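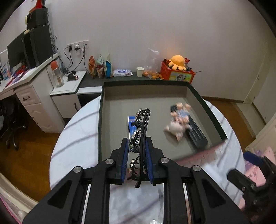 Haarklammer, Fernbedienung und Püppchen am Tablett auf dem runden Bett

Häufige Fragen zum Aufräumen mit Tablett

Ich bekomme so viele Nachrichten zu meinem Tablett auf dem Bett, dass ich die Antworten jetzt mal gesammelt aufschreibe (und hoffentlich nicht mehr alles dreimal tippen muss!).

Warum überhaupt ein Tablett auf dem Bett?
Weil bei mir abends alles auf der Decke landet. Haarklammer, Fernbedienung, irgendein Schächtelchen, und morgens suche ich dann unter dem Kissen. Mit dem Tablett sammle ich einmal alles ein und trage es in einem Rutsch weg.

Was für eins ist das?
Flach, dunkelgrau, mit hochgezogenem schwarzem Rand. Der Rand ist für mich das Wichtigste, sonst kullert beim Hochheben alles wieder runter. Ich habe vorher ein ganz glattes von Minja gehabt, das war hübsch, aber die Fernbedienung lag ständig auf dem Boden.

Wohin mit den großen Haarklammern?
Meine Dauerbaustelle! Die langen, gebogenen passen in keine normale Schublade mit Einteilung. Ich lege sie offen in eine flache Schale im Bad. Bitte nicht unten in die Tasche stopfen, mir sind so schon etliche Zähnchen abgebrochen.

Dürfen Kuscheltiere und Puppen mit aufs Tablett?
Klar, die kleinen schon. Für die größeren steht bei mir ein Korb von Nesberg neben der Tür.

Wie beziehst du ein rundes Bett?
Mit Geduld. Ein normales Spannbettlaken wirft unten Falten, da hilft auch kein Ziehen. Ich nehme rundes Maß und lege bei Streifen zuerst die Mitte fest, dann arbeite ich mich nach außen. Bei Wellenstreifen wie meinen in Weiß und Dunkelblau fällt es kaum auf, wenn es ein bisschen schief sitzt :)

Snacks im Schlafzimmer, echt jetzt?
Ja! Die Tüten stehen aber hinten auf der Ablage an der Wand und bleiben auch dort, zusammen mit den Orangen und einer Packung Feuchttücher. Im Bett wird nicht gekrümelt, das ist die einzige Regel, bei der ich streng bin.

Wie oft räumst du das Tablett leer?
Jeden Abend gegen neun, bevor ich mich hinlege. Im Februar war ich erkältet und habe es schleifen lassen, da lag am Ende noch ein Stapel Post von Curier mit drauf.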